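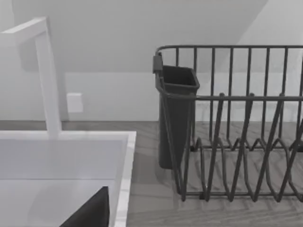 白い水栓と四角いシンク、そのとなりにワイヤーの水切りラック

ホーム > 台所の道具 > 洗う > 固形石けん

Grirno ココナッツ固形キッチンソープ
製造 Fudell/取り扱い Prokinness

内容量 112g
価格 800円(税込)
在庫 あり
種類 無香料/カラマンシー/レモングラス

食器洗いを固形石けんでやっている、と言うとたいてい驚かれます。「え、あの四角いのでお皿を?」と。そうなんです、四角いのでお皿を洗うんです。しかもこれが楽しい! スポンジをきゅっと数回こすりつけて、くしゅくしゅと握ると、目の細かい泡がもこもこ出てきます。液体洗剤のボトルを押すのとはまるで違う手ごたえで、店のスタッフはみんなこの瞬間が好きで、休憩室のマグカップを誰が洗うかで軽い取り合いになるほどです。

Grirno(グリルノと読みます)は、Fudellがブエナベントゥーラ(Buenaventura)の工房で作っている台所用の石けんです。原料の油脂はココナッツオイル100%。ココナッツの石けんは泡立ちがよく、やや硬めに仕上がるので、毎日水をかぶる台所に向いています。

手に取ってまず気づくのは、角がきちんと立っていることだと思います。型から出して切り分けたあと、一本ずつ手で面を整えているそうで、ぴしっとした直方体です。使ううちに角が取れて、まんなかがくぼんで、その家の使い方の形になっていきます。平らに減る家もあれば、片側だけ坂のようになる家もあって、お客さまとその話で盛り上がることがよくあります。

三つの種類について

無香料
いちばんよく出ているのがこちらです。封を開けると石けんそのもののにおいがかすかにしますが、すすいだあとの器には残りません。お茶の道具や、炊きたてのごはんをよそう茶碗を洗うなら、まずは無香料をどうぞ。色は生成りに近い白で、ロットによって少し黄みが強いことがあります。

カラマンシー
フィリピンの小さな柑橘の香りです。すだちと、金柑と、青いみかんの間のような……と説明するたびに言葉が足りなくてもどかしいのですが、とにかくさわやかで、洗っている間だけふわっと立ち上がってすぐ消えます。魚を焼いた日の夜にこれがあると、台所に立つ足取りが違います。

レモングラス
草っぽさのある、少し乾いた香り。刻んだ葉が入っていて、表面に細かい緑の粒が見えます。葉が流れるのが気になる方は、排水口に目の細かいネットをかけてください。鍋やフライパンを洗うときに好んで使う人が多いようです。

使い方

スポンジか布を水で濡らし、軽くしぼります。びしょびしょのままだと泡がゆるくなります。石けんの面に三、四回こすりつけ、握って泡を立てて、そのまま洗います。油の多い皿は、先に古布や紙でぬぐっておくと泡が長持ちします。カレーの鍋もこれでだいじょうぶ。泡が消えてきたら洗浄力が落ちている合図ですから、もう一度こすりつけてください。

すすぎは、流水で指がきゅっと鳴るまで。冬場はぬるま湯のほうが油が早く離れます。

相性のよいスポンジは、目の粗いものよりも細かいもの、化繊のものならやわらかめのもの。へちまとの組み合わせもいいですよ。乾いたへちまを水でもどして、ふっくらしたところに石けんを当てると、繊維の間に泡がたっぷり入ります。綿の布巾で洗う方は、平織りの薄いものを二つ折りにするとちょうどよいです。

避けていただきたいもの
アルミの鍋、漆器、銅の器。アルミはアルカリで黒ずむことがあります。漆器はやわらかい布とぬるま湯だけで十分にきれいになります。食器洗い機には入れられません。シーズニングした鉄のフライパンは、油の膜が落ちますので、洗ったら火にかけて乾かし、油をひき直してください。

白い膜が気になったら

水道水に含まれるミネラル分と石けんが結びつくと、ガラスのコップやシンクの内側に白っぽい膜が残ることがあります。石けんかすと呼ばれるものです。薄い酢水か、クエン酸をひとつまみ溶かした水をかけて、布でさっと拭けば取れます。店では夜の片づけの最後に酢水をひと吹きしています。拭き終わったステンレスがぴかっとするので、これがまた気持ちいいんです。

硬度の高い地域にお住まいの方は膜が出やすいと思います。コップだけ別に、最後に酢水にくぐらせてみてください。

置き場所のこと

固形石けんの寿命は、置き場所でほとんど決まります。水がたまるところに寝かせておくと、底からとろとろに溶けていきます。穴のあいた石けん置き、すのこ状の木の台、網のかご、磁石で宙に浮かせるタイプのホルダー。水が切れて風が通れば、どれでもかまいません。

スタッフのお気に入りは、使わなくなった小さな茶こしを逆さにして、その上に載せる方法です。見た目もなかなかかわいいです。シンクの中に置くと洗い物のたびに水がかかりますから、一段高いところへ。水切りラックの端に引っかける小さなかごを使っている方もいらっしゃいます。

小さくなった石けんは、新しい石けんのくぼみに濡らして押しつけると、翌日にはくっついています。うまくつかないときは、薄く削って小瓶に入れ、熱めのお湯を注いで一晩おくと、とろりとした石けん液になります。布巾のつけおきにぴったりです。

作っている人たち

工房で釜を見ているのはロサリンダ・カタクタンさん(Rosalinda Catacutan)です。混ぜ具合の見きわめは木べらから落ちる生地のあとで判断するそうで、そのあとがすぐ消えるうちはまだ早く、うっすら筋が残ったら型に流す。何度聞いてもわくわくする話です。雨の多い時期は乾燥に時間がかかるため、棚の間隔を広げ、日に一度は向きを変えるとのこと。

切り分けと包装はエルリンダ・ルンバオさん(Erlinda Lumbao)の担当で、帯紙の色を選んだのも彼女です。無香料が灰色、カラマンシーがオレンジ、レモングラスが緑。カラマンシーの実は緑なのに、なぜオレンジなのかとたずねたら、「中を切ったときの色よ」と返事がきました。なるほど! それ以来、店でもこの話をしながらお渡ししています。

帯紙は糊を使わず、差し込みで留めてあります。外した紙の裏は白いので、買い物メモにしている方もいるそうです。

お客さまからのお便り

「液体洗剤の詰め替えをこぼすのが毎回いやだったので、石けんにして台所に立つ気分が軽くなりました。無香料を続けて使っています。茶渋は重曹と併用です。」

「カラマンシーの香り、想像より控えめでした。もう少し強くてもいいかな。でも泡は文句なしです。」

「布巾の黄ばみに直接塗ってもみ洗いしたら、見違えました。食器よりそちらの出番が多いかもしれません。」

「最初の一個は置き方が悪くて、あっという間に溶かしてしまいました。すのこに替えてからは長くもっています。」

香りの強さについては、ほかの方からも両方向のご意見をいただきます。もっと強く、という声と、もう少し弱く、という声。いまのところ配合はそのままです。

大きさと重さ

一個の重さは112g。手で切っているため多少の前後がありますが、表示の重さを下回らないように切り出しています。大人の手のひらに収まり、濡れた手でも持ちやすい厚みです。大きいと感じる方は、乾いた状態で包丁を当て、上からゆっくり押すと切れます。使いはじめてから切ると断面が崩れやすいので、開けてすぐがおすすめです。

保管は直射日光を避けて、風通しのよいところへ。未使用のものを布巾の引き出しに入れておくのもいいものです。カラマンシーは時間がたつと香りがやさしくなります。洗い心地は変わりません。

表面に白い粉のようなものが出ることがあります。石けんが空気に触れてできるソーダ灰で、使っていただいて差し支えありません。湿気の多い日に水滴がつくこともありますので、そのときは乾いた布で押さえてください。

商品の仕様

品名 台所用石けん
用途 食器・調理用具用、布巾の洗濯用
成分 純石けん分(脂肪酸ナトリウム)、香り付きの二種には精油、レモングラスには乾燥葉
液性 弱アルカリ性
内容量 112g
包装 紙帯
製造 Fudell(ブエナベントゥーラ工房)

使用上のご注意
用途以外に使わないでください。お子さまの手の届かないところに置いてください。目に入ったときはこすらずに水でよく洗い流し、異常が残る場合は医師に相談してください。手荒れの気になる方や長時間お使いになる方は、炊事用手袋をご着用ください。使用後は手を水でよくすすぎ、クリームなどでお手入れを。

お届けについて

ご注文の確認後、順次発送します。三個までは小さな箱でポストにお届けできます。贈りもの用の包みは薄紙と麻ひもでお作りしますので、備考欄に「包み希望」とお書きください。香りを混ぜた三個組もお選びいただけます。箱の中で香りが移るため、無香料だけは別の薄紙でくるんでお送りしています。

レモングラスは葉の収穫の都合で、9月の入荷が少なめになります。品切れのときは入荷のお知らせメールにご登録ください。

一緒に見られている品
へちまスポンジ(輪切り)
平織りの綿布巾
木のすのこ石けん台
クエン酸(紙袋入り)

ページ更新 2018-03-03
Prokinness 台所の道具 担当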